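Duvdale notebook, slot picking
13/04/2018

Work on getting the right hand into the divided box without fouling the cardboard. The policy is the same network as before, trained on the full set of demonstrations (1,249 recorded, 1,014 kept after filtering). Only the approach has changed. The old version planned to a fixed point over the box and closed. The new one re-estimates the box pose at every step from the head view and corrects the wrist until first contact.

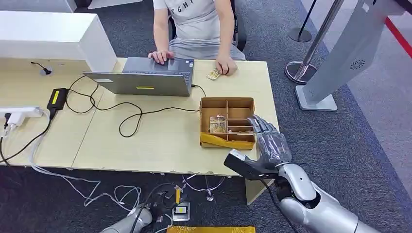 The correction is capped at 47 mm per cycle. With no cap the wrist chases noise in the pose estimate, and the fingers end up straddling a partition. With too low a cap the hand arrives late and the grasp phase starts early. I have not tried anything between the present value and half of it.

Partitions are the main source of pose error. They are thin, they bend, and the estimator treats them as rigid. Abilio Segura's suggestion is to drop them from the model altogether and fit to the outer walls only. Worth a run.

The wrist view still goes in as a second input, downsampled, no depth.

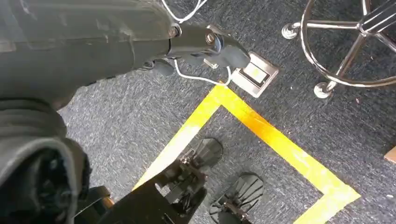

Left arm stays on the same controller but is masked out of the loss. Masking it brought the training time down and made no difference to the right-hand error that I can find in the logs. Joint limits unchanged. Ultus logger on both arms, clocks checked at start.

One problem remains. When the wrist turns far over, the image is inverted relative to most of the training data and the network's confidence falls away. Two options: rotate the image using the wrist angle before it goes in, or augment with random rotations. I prefer the first. It costs nothing at run time.
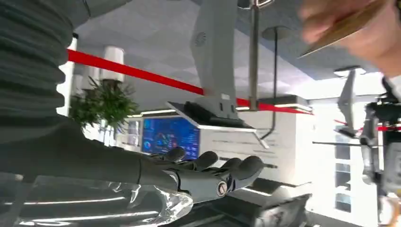 Olga Carretero: I'd do the augmentation as well. The wrist angle lags the image by 93 ms on the Tejada build, so on a fast turn you will be rotating by the wrong amount.

Fair point. Will measure the lag on our build before choosing. If it is anything like that figure, both go in.
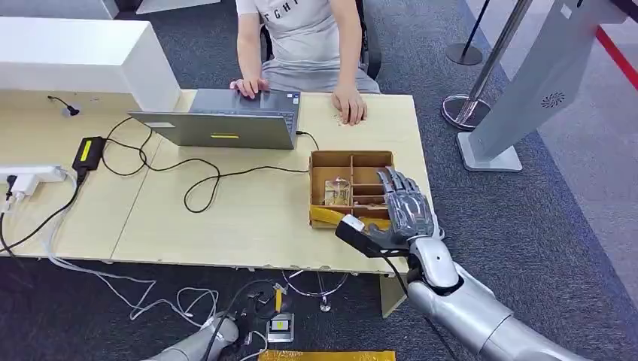
TO DO

Outer-wall fit, partitions removed from model.
Lag between wrist angle and wrist image, slow and fast turns.
Repeat at half the present cap.
Copy logs to Flallari, same folder layout as last time.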